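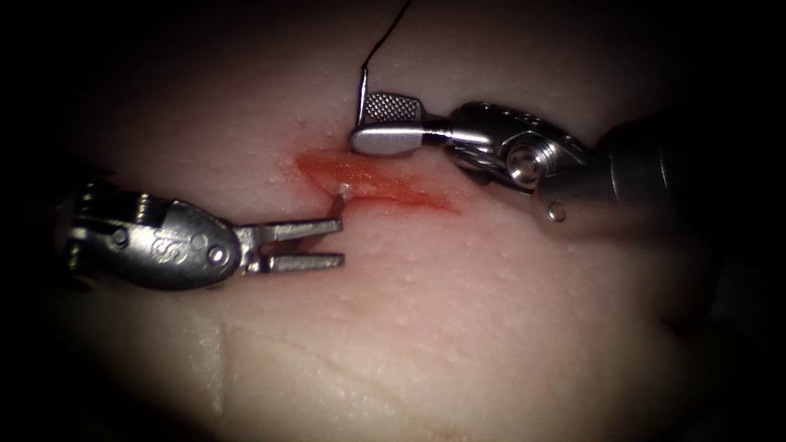

Suture pad, needle through, point just showing by the open left jaws. Right driver still holding.

Reading time: 3 min

Splitting the needle pass into sub-tasks - where do you cut?

jyensuk
We're recording teleoperated suturing demos on the Clirna bench and I'm stuck on labelling. The picture is the moment I keep arguing with myself over. Right driver has the needle, point has come up on the left side of the wound, left grasper is open and close by but hasn't taken it. Is that the end of "drive" or the start of "handover"?

I have 77 demos from three operators and they're labelled both ways, depending on who did it and what day. The policy trained on them hesitates right there. It gets the point out, then the left arm hovers. Sometimes it drives a bit more, sometimes it backs off.

wanpen_d
I'd call it still drive. Handover starts when the left jaws begin to close. Easy to find in the log because you have the grip command, so you don't need anyone looking at video at all.

h.vitola
Disagree. By the time the jaws close the left arm has already done most of the work, which is getting lined up with the point. If all of that sits inside "drive", your drive segment has two arms doing two jobs and the model has to learn both from one label. I cut at first sight of the point.

wanpen_d
First sight according to who? Look at how little of that needle is out. Two labellers will give you two answers on it. Grip command is the same every time.

h.vitola
Fair, it's softer. We had labellers up to 14 video frames apart on the same demo. It still trained better than cutting at the grip, for us anyway. This was on the Goel pads, which are stiffer, so the point comes up cleaner than it does on some others.

sonvan
Before you relabel anything, have a look at what your operators are doing with the left hand. I went through a set like this in June and found one person parked the left grasper beside the exit spot before the right arm even started driving. The other two brought it in afterwards. Same labels, two different habits, and the policy averaged them. Looked exactly like your hover.

jyensuk
That could be it. I park it early. Theerawat brings it in late, he says he wants the view clear. Not sure about our third operator, I'd have to check.

t_srithong
I do bring it in late, and I'd still teach it that way. With the jaws sitting right against the exit point you can't see if the needle has come up where you wanted. Bring it in once you know where the point is. If you park early you end up steering the needle to the grasper when the grasper should go to the needle.

jyensuk
Parking early is faster, though.

t_srithong
For you, on a flat pad with a short wound. I'd like to see it on something that moves.

sonvan
Either is fine as long as it's one of them. Write it down and make everyone do it for the whole set.

wanpen_d
Agree with Sơn. And record the clutch pedal if you aren't already. Half of our strange pauses at Clernberg were operators clutching to get their wrists back to a comfortable position. The instruments freeze, the video keeps running and the model learns to freeze too. We drop those stretches before training.

h.vitola
We keep them but mark them. Dropping them gives you a jump in master position, which matters if you train on the hand controllers and not the tool tips.

wanpen_d
We train on tip pose, so no jump on our side. Good point for anyone who doesn't.

jyensuk
Update. Sorted by operator. 67 usable once I took out the dropped needles and a few with no pedal log. Mine are all early park, Theerawat's all late, and the third operator does both, which doesn't help. We're going to re-record with late approach and cut at the grip command first, since that's the cheap one to test. If it still hovers I'll try Heino's way on the same data.

h.vitola
Keep the old labels in a separate column. You'll want to compare.

t_srithong
Also leave more slack in the thread when you re-record. On a few of the old ones it goes tight during the pull and the right wrist ends up in a bad place.

jyensuk
Will do. Does anyone have the Porkudex export script that keeps pedal state? Mine only writes the arm poses.

sonvan
Sent you a message.

Contact the moderators | © 2018 Porkudex user forum | Back to top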